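Parler en famille des images sexualisées : conseils pratiques pour la maison

Fiche du service Vie familiale de l'association Limis, à l'usage des parents et des adultes qui accueillent des adolescents. 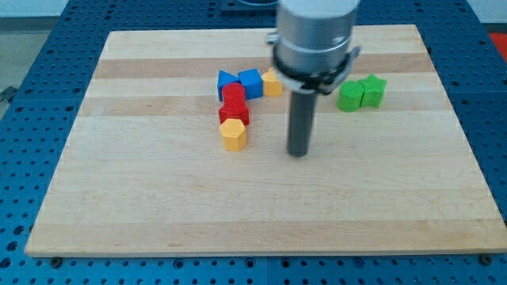 Avant d'aborder le sujet

Clips musicaux, couvertures de magazines, comptes de célébrités suivis par des milliers d'élèves : les images sexualisées parviennent aux adolescents par des voies très diverses, et il est illusoire de vouloir toutes les fermer. La présente fiche réunit des recommandations applicables au domicile, sans matériel particulier. Elle ne se substitue pas à l'avis d'un professionnel lorsqu'un mineur a été exposé à des contenus illicites ou a subi des pressions.

Il est conseillé aux adultes du foyer de s'accorder au préalable sur quelques points : ce qui est admis à table, ce qui relève de la vie privée de l'adolescent, ce qui sera refusé dans tous les cas. Un désaccord entre adultes peut être exprimé devant les enfants, à condition que la règle retenue soit claire.

Choisir le moment

Les échanges les plus utiles ont rarement lieu face à face. Un trajet en voiture, la vaisselle ou la préparation du repas s'y prêtent mieux qu'une convocation au salon. On évitera le quart d'heure qui précède le coucher, ainsi que la présence de frères et sœurs beaucoup plus jeunes.

Si un clip ou une photographie déclenche une réaction vive, il est préférable de laisser passer la séquence puis d'y revenir le soir même ou le lendemain. L'adolescent à qui l'on retire l'écran des mains retient surtout le geste.

Critiquer l'image sans juger la personne

Il s'agit de la difficulté la plus souvent signalée dans nos ateliers. Un parent qui qualifie une chanteuse de « vulgaire » croit parler d'une tenue ; sa fille entend un jugement sur les femmes qui s'habillent ainsi, et parfois sur elle-même. Les formulations suivantes sont à privilégier :

– « À ton avis, qui a décidé de ce cadrage ? »
– « Est-ce que l'on filmerait un chanteur de la même façon ? »
– « Que cherche-t-on à vendre avec cette affiche ? »
– « Qu'est-ce qui te plaît chez elle ? »

La dernière question appelle une véritable écoute. Beaucoup d'adolescents admirent une voix, une réussite professionnelle ou une franchise, et accordent peu d'attention à ce qui retient le regard des adultes.

Vandana Awasthi, animatrice des ateliers du mercredi, recommande également de ne pas exclure les garçons de ces conversations. Ils sont eux aussi destinataires de ces images, et les modèles masculins qui leur sont proposés méritent le même examen.

Régler les appareils du foyer

1. Désactiver la lecture automatique des vidéos sur les appareils partagés.
2. Créer un profil distinct pour chaque enfant, avec un mot de passe connu d'un adulte jusqu'à l'âge convenu.
3. Fixer un lieu commun de recharge pour la nuit, hors des chambres. La règle vaut pour les parents.
4. Revoir une fois par trimestre, avec l'adolescent, la liste des comptes suivis. Cet examen porte sur les comptes publics ; les messages privés n'en font pas partie.

Le filtrage seul ne suffit pas. Parmi les 65 familles ayant répondu à notre questionnaire de janvier, 40 utilisaient un logiciel de contrôle parental, et 32 de celles-ci ont indiqué que leur enfant savait le contourner.

Lorsque l'adolescent publie ses propres images

Toute remarque sur une photographie déjà mise en ligne doit être faite en privé. Un commentaire public d'un parent, même affectueux, est souvent vécu comme une humiliation. On pourra rappeler qu'une image partagée avec un cercle restreint peut être copiée, et convenir d'un délai de réflexion avant toute publication en maillot de bain ou en tenue légère, quel que soit le sexe de l'enfant.

En cas de diffusion sans consentement, l'adulte conserve les captures d'écran et les adresses des pages, demande le retrait à la plateforme et prend contact avec l'établissement scolaire si des élèves sont concernés. Il s'abstient de tout reproche à la victime et ne contacte pas lui-même l'auteur présumé.

Pour aller plus loin

Le livret « Regards », rédigé par Bernd Voß et Ningsih Entili, est disponible à l'accueil de l'association et peut être emprunté pour trois semaines. Les ateliers parents-adolescents se tiennent le mercredi à 18 heures, sur inscription préalable. Les demandes d'intervention en établissement sont à adresser à Prasetyo Hutapea, au secrétariat du service Vie familiale.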